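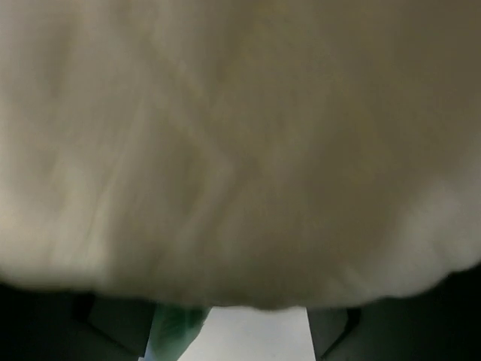 Gindetti 折叠回弹球门(一对装)

型号 3515。社区足球、校队、小场训练用。五人制也行,正式比赛不行,别买错。

现货。下单当天下午 3 点前付款的当天出库,3 点后的第二天走。偏远地区多等几天,新疆西藏内蒙请先问客服运费,系统自动算的那个数不准。

价格见页面顶部。俱乐部一次拿 5 对以上走团购价,不要在这里直接拍,先发消息,拍了再改价很麻烦。

规格

门宽:中号和大号两种,下单时选
门框:玻纤杆,分段插接,杆内有弹力绳
底梁:钢管,黑色喷涂
网:聚乙烯编网,白色,四角加固
折叠后:装进随附的背袋,一个背袋一个门
地钉:每门一套,草地用
沙袋:不含,硬地请另配
保修:杆和底梁一年,网不保(网是消耗品)

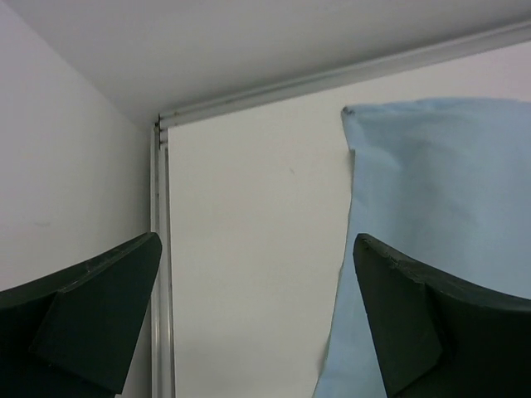

Floarea Mihăilă
器材编辑,兼 Celletora 女队守门员教练

先说结论。这对门我们队用了一个赛季,从二月冷得手都伸不直的时候开始用,到最后一场热身赛。还在用。

我们训练场没有仓库,每次都得自己搬过去,练完再搬走。以前用的是焊死的小铁门,两个人抬一个,抬到场边先歇五分钟。换成折叠的以后一个人背一个,另一只手还能拎球袋。就为这一点我觉得值了。

安装。第一次会慢,杆子的顺序容易搞混,长的那几段是横梁,短的是立柱,我第一次插反了,门歪着站在那儿,队员笑了半天。第二次就快了。说明书是折页,字很小,图倒是清楚,照图来就行。

先装底梁,再插杆,最后挂网。顺序别反!先挂网的话杆子会绷不进去,硬掰会伤接头。

回弹。玻纤杆的好处就在这儿,大力抽射打在横梁上,门会晃一下然后自己回来,铁门是“咣”一声,球弹得老远,捡球的人骂人。缺点也有,门太轻,风大的时候要压。我们在草地上打地钉,没问题。有一次借了学校的塑胶场,没带沙袋,一阵风直接把门吹翻了,幸好没人。硬地一定要压,一定。

网的话,中规中距。孔不算密,三号小球近距离大力打进去有可能卡住,四号五号球没事。用到后半段右下角开了一个口子,是鞋钉勾的,自己拿扎带补了。配件区有卖单独的网,价格不贵,建议跟门一起拍一张备着,省一次运费。

颜色没得选。白网黑底梁,就这样。我本来想要橙色的,雪天看得清楚,厂家说不做。

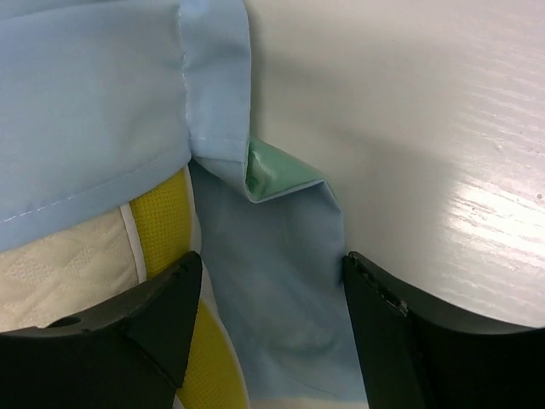

再说练法。守门员练反应,我喜欢把两个门背靠背摆在中圈,四个人两边轮着射,门将绕着门跑,一组下来腿就软了。分队对抗的时候,半场横着摆,5 打 5,没有越位,进球必须一脚触球。小门逼着大家传到位了再射,远射基本没戏,刚好改一改我们前锋二十米外就想起脚的毛病。

进攻队员练射角落也可以,在网上系两条布带,只算打进布带外侧的球。简单,不花钱。

跟 Dradis 那款比呢。很多人问。Dradis 的我也用过几次,隔壁队的。它是整圈弹簧钢丝的,一抖就开,装起来确实快,连一分钟都不用。但是收的时候要会拧,不会拧的人能跟它摔一跤。门形是半圆的,射高球没意义。给小孩玩、公园里踢着玩,买 Dradis。正经练球要有横梁有立柱有直角,买这个。

Escobar 的铝门更稳,也更贵,而且不折叠,要有地方放。有仓库的俱乐部可以考虑。我们没有仓库。

耐用度我只能说一个赛季的情况。杆子有一段表面磨毛了,会扎手,缠了一圈胶带。底梁插口有一点锈,是因为有一次淋了雨没擦就装袋,怪我们自己。背袋拉链反而是最先坏的,拉头掉了,穿了个钥匙圈凑合着用。厂家如果看到这条,换个好点的拉链吧。

总的打分不打了,打分没意思。再买一次还会买这款,大号的。

使用和保养

打完收之前把泥敲掉,插口里面的泥也要敲,不然下次插不到底
淋过雨先晾干再装袋
弹力绳不要长期拉着,不用的时候收好
冬天放室外过夜不建议,低温下杆子变脆
别让小孩吊横梁,别让大人吊横梁
每次开练前看一眼接头有没有裂,有裂就停用,别拿胶带缠了继续

常见疑问

能不能放一年不收?
不能。不是固定门,晒一夏天网就脆了。

一个人能装吗?
能。大号最后一段横梁一个人有点吃力,找人扶一下立柱。

可以只买一个吗?
可以,单个装在另外一个链接,不过单个装比一对的一半贵。

杆子断了一根怎么办?
保修期内拍照发客服,补发那一段,不用整套寄回来。过保的话配件区按段卖,下单备注写清楚是第几段,说明书上有编号。

能印队徽吗?
背袋可以,网和杆不行。起印量 60 个,文件要矢量的,别发截图过来。

发票?
可以开,下单时填抬头,俱乐部和学校记得填税号,填错了重开要等。

打包清单

玻纤杆两套、底梁两套、网两张、地钉两套、背袋两个、说明书一份。到货先点一遍,缺件签收后五天内找我们,过了不好查。

团购与俱乐部供货

联系 Sekar Purba,负责学校和俱乐部这一块。留言写清楚:队名、要几对、中号还是大号、收货城市、什么时候要。赛季开始前那段时间单子多,回复会慢,急的话直接打电话,电话在页面底部。满 500 元免运费(偏远地区除外),团购单另算。

退换

没装过的七天内可退,运费自理。装过、上过场的不退,有质量问题的换。背袋印了队徽的不退不换,印之前会发效果图给你确认,请认真看,队名错字我们遇到过不只一次,有一回校对了三遍还是印错了,客户自己给的文件就是错的。

搭配购买

备用网(中号 / 大号)
硬地沙袋,空袋发货,沙子自己灌
加长地钉,土松的场地用
标志碟,一摞装
训练背心,两色,码数下单时选
气筒和球针,球针多买几根,老丢

库存每天早上更新一次,页面显示有货但客服说没有的,以客服为准。大号目前剩的不多,下一批在路上了,到货时间还没定,想等的点“到货通知”。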